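Larerberg to drop single-serve condiment packets at town food counters

March 7, 2020

LARERBERG – The town council voted five to two this week to stop handing out single-serve ketchup, mustard, mayonnaise and relish packets at every food counter the town runs. The change takes effect in May and covers 11 locations, including the cafeteria at the town offices, the snack bar at the Fellness sports center and the concession windows at the public ballfields.

Customers at those counters will get their condiments from refillable pumps or from standard squeeze bottles set out on the tables. Packets will still be available for people who ask for them with a takeout order, with a limit of two per item.

The rule does not apply to private restaurants, food trucks or grocery stores. An earlier draft would have included trucks that hold a town parking permit, but that part was removed in January after owners objected.

The measure grew out of a cleanup problem at the ballfields. The parks department told the council last fall that packets and torn packet corners had become the most common kind of litter under the bleachers, ahead of bottle caps and candy wrappers. The corners are small enough to slip through the tines of a rake, and crews have been picking them up by hand after weekend tournaments. Several had also been found in the storm drain that runs along the third-base side of the lower field and empties into Purnitz Creek.

A cleanup held there in October filled one bucket with packets alone. The parks department counted 524 of them, most of them ketchup. Of those, the report said, many had never been opened.

That last point got the most attention at the council meeting. Under the current system, counter staff drop a handful of packets into each tray or bag without asking. Several council members said they had a kitchen drawer at home full of them. One said she had brought a bag of hers to the meeting and offered it to anyone who wanted it. The bag was still on the table when the meeting ended.

The two members who voted against the measure said they had no quarrel with the idea but thought the town was moving too fast. One argued that the counters should be allowed to use up what they have in storage, however long that takes. The other said pumps are messy and will need to be cleaned several times a day by staff who are already busy during the lunch rush.

The parks department said leftover packets will be used for takeout orders and should last through the summer at most locations. Any cases that have not been opened by May can be returned for credit to Ayala, the food service supplier that holds the town contract. Ayala also supplies the pumps, which are included in the price of the bulk containers and are replaced by the company if they break.

The town expects to save a small amount of money. Bulk ketchup costs less per ounce than ketchup in packets, but some of the savings will go to extra cleaning time. The budget office put the difference at $200 a month once all of the counters have switched. It warned that the number depends on how much people pump, and that it had no good way to predict that.

"We are not doing this for the savings," the budget office wrote in its memo to the council. "If the change breaks even, we would consider that acceptable."

Cleaning rules

The county health office reviewed the plan and attached several conditions. Pumps must be taken apart and washed at the end of each day. Containers may not be topped off. When one runs out, it has to be removed, washed and refilled or replaced with a fresh one. Squeeze bottles on tables must be wiped down at closing and stored in a refrigerator overnight, except for mustard, which may stay out if the label allows it.

Mayonnaise will be handled differently. Since most of the ballfield windows do not have enough refrigerator space for a second set of containers, mayonnaise will be served there only from behind the counter, in small paper cups. The sports center and the town office cafeteria both have room for a chilled pump and will use one.

The health office also asked for a sign at each counter telling customers not to touch the tip of the bottle or pump to their food. The signs are being printed now.

A person with a food allergy may ask for sealed packets at any time and will not have to explain why. This was added after two parents wrote to the council about children who cannot have mustard. Shared pumps often drip, they wrote, and a tray of fries set down in the wrong place could be enough to cause a reaction. The parents also asked that the mustard pump be placed at the far end of the counter, away from the others. The parks department agreed to do that wherever the counter is long enough.

Trial at the sports center

The snack bar at Fellness has been trying out the new setup since the fall. It started with one ketchup pump next to the napkins and added mustard and relish a month later. Squeeze bottles went onto the tables over the winter.

Staff there reported a few problems. The first ketchup pump was too strong and sent out far more than people wanted, often onto their sleeves. It was swapped for one with a shorter stroke. Relish clogged its pump almost daily and is now served from a covered crock with a spoon. Table bottles tended to collect at whichever table had been used by a youth team, leaving the others with none, and somebody had to walk around and spread them out again.

The trash was lighter, though, and the floor was easier to sweep. The sports center said it used to find packets stepped on and burst in the hallway by the locker rooms nearly every weekend. That has mostly stopped.

Customers there had mixed opinions. A swim parent waiting at the counter on a recent afternoon said he liked being able to take as much as he wanted. An older man having coffee nearby said he did not care for bottles that other people had handled and would keep asking for packets. Two teenagers sharing a basket of fries said they had not noticed any change.

What comes next

The neighboring town of Purnitz has been following the discussion. Its recreation office sent two employees to see the sports center setup in February, and a similar proposal could come up there later this year. Purnitz shares the creek and has had the same trouble with litter at its boat launch, where a summer hot dog stand operates on weekends.

In Larerberg, the switch will be done in stages during the month of May. The town office cafeteria goes first, then the library café and the senior center lunchroom. The ballfield windows will change over last, before the start of the main tournament season. Counters that are not ready by the end of the month may ask for a short extension.

There is no fine for a counter that fails to follow the rule, since all of the locations are run by the town. The parks department will check on them during regular inspections and report back to the council in the fall. It also plans to repeat the bleacher cleanup in October at the same field, with the same crew size, so that the two counts can be compared.

The council put off a related question about plastic forks and spoons. A proposal to charge for them, or to hand them out only on request, drew a long list of comments from residents – more than the condiment rule did – and the members decided to take it up separately. No date has been set for that discussion.

The council also approved $100 for extra trash can lids at the lower field. Crows have been pulling wrappers and packets out of the open cans there early in the morning, the parks department said, and some of the litter blamed on spectators may have come from the birds. The new lids have a spring flap and should be in place before the first games.

Residents who want to comment on the change can write to the town clerk or leave a card in the box at the library front desk. Cards left before the end of April will be passed along to the counters before the switch begins.
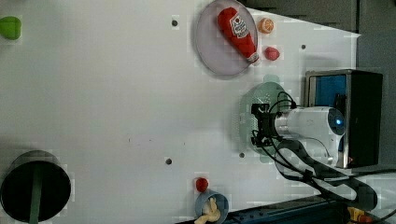
Will people still be able to get ketchup packets at the ballfields after the change?

They can ask for them with a takeout order, up to two per item, and anyone with a food allergy can ask for sealed packets at any time.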